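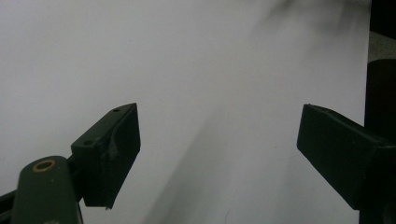

**guillot_g**

Pour moi c'est réglé, on ne met pas d'adoucissant dans les draps blancs. Ni la dose du bouchon, ni la moitié. Le coton boit moins bien ensuite et le blanc tire vers le gris au bout d'un an ou deux. Merike dit l'inverse depuis le début du fil, je sais, mais je n'ai toujours pas lu d'argument.

**Merike K.**

L'argument, je l'ai donné en page 1 : chez moi l'eau est très calcaire et sans adoucissant les draps sortent raides comme du carton. Je lave à 60, lessive en poudre, je mets une demi-dose d'adoucissant un lavage sur deux. Mes draps ont six ans et ils sont blancs. Gris, c'est souvent une machine trop chargée ou une lessive liquide sans agent de blanchiment.

**guillot_g**

La raideur vient du calcaire, donc tu traites le calcaire. Vinaigre blanc dans le bac de rinçage, un demi-verre. L'adoucissant ne retire pas le calcaire, il met une couche grasse par-dessus.

**Vivek_S**

Bonjour, je me permets de relancer ma question du départ, qui s'est un peu perdue. J'ai trois parures de draps blancs en percale, achetées chez Horwood. Deux ont jauni au niveau de l'oreiller et en haut du drap plat. Elles n'ont pas été tachées, elles étaient rangées propres dans une armoire depuis janvier. Je cherche à les récupérer sans les abîmer. Eau de Javel, oui ou non ?

**hcordier**

Non pour la Javel. Sur des taches de sébum et de transpiration elle peut renforcer le jaune, et elle fatigue la fibre. Percarbonate de soude :

- eau à 50 °C au minimum, sinon il ne s'active pas
- une cuillère à soupe pour 5 litres
- trempage de 3 heures, une nuit si c'est ancien
- puis lavage normal à 60 avec la lessive habituelle

Regarde l'étiquette avant. Si c'est du coton pur, pas de problème. S'il y a de la soie ou de la laine quelque part (ça arrive sur des bordures), tu oublies.

**Vivek_S**

100 % coton d'après l'étiquette. Je fais ça dans la baignoire, du coup ?

**hcordier**

Baignoire ou grande bassine. Évite les récipients en métal. Mets des gants, ça dessèche les mains. Et il faut bien dissoudre la poudre avant de mettre le linge.

**Aurélien Renaud**

Je ne suis pas d'accord sur la nuit entière. L'eau refroidit et au bout de quelques heures il ne se passe plus grand-chose. Je préfère deux trempages courts avec de l'eau chaude renouvelée. Le résultat est meilleur, et on voit où on en est entre les deux.

Avant le percarbonate, il faut aussi dégraisser. Le jaune de l'oreiller, c'est du gras. Savon de Marseille humidifié, on frotte la zone, on laisse une heure, on rince. J'ai travaillé quatre ans à la blanchisserie Picard et on faisait un prélavage dégraissant sur tout ce qui touchait la tête.

**Merike K.**

Tout à fait d'accord avec Aurélien pour le dégraissage. Le produit vaisselle marche aussi, en petite quantité, sinon la mousse ne part plus.

**guillot_g**

Et l'adoucissant, c'est gras aussi. Je dis ça, je ne dis rien.

**Merike K.**

Tu le dis à chaque page.

**Vivek_S**

Compte rendu. J'ai fait le savon, puis deux trempages de 3 heures comme conseillé par Aurélien, puis 60 °C. La première parure est redevenue blanche. Sur la seconde, il reste une auréole pâle en haut du drap plat, visible seulement à la lumière du jour. Les taies sont bien.

Autre question : faut-il repasser avant de ranger ? Et pour le stockage, housse plastique ou pas ?

**Aurélien Renaud**

Pas de plastique. Le linge doit être parfaitement sec, rangé dans une vieille taie ou un sac en coton. Fais tourner les parures : celle qui sort de la machine va en bas de la pile. Des draps qui attendent plusieurs mois, même propres, peuvent jaunir aux plis.

Le repassage, c'est facultatif. La percale froisse, on s'y fait. Si tu repasses, fais-le légèrement humide, et surtout après avoir vérifié que la tache est partie. La chaleur fixe ce qui reste.

**hcordier**

Pour l'auréole, refais un trempage et sèche dehors au soleil si tu peux. J'en ai rattrapé comme ça.

**guillot_g**

Le soleil, oui. Par contre les sachets « azurants » Grenomis qu'on me recommande partout, j'ai essayé : ça bleuit, ça ne détache rien. J'ai payé la boîte pour rien.

**Merike K.**

Là-dessus je te rejoins. Même constat chez moi.

**Vivek_S**

Merci à tous. Je refais le drap ce week-end s'il y a du soleil, et pour l'instant je laisse l'adoucissant de côté. Désolé Merike.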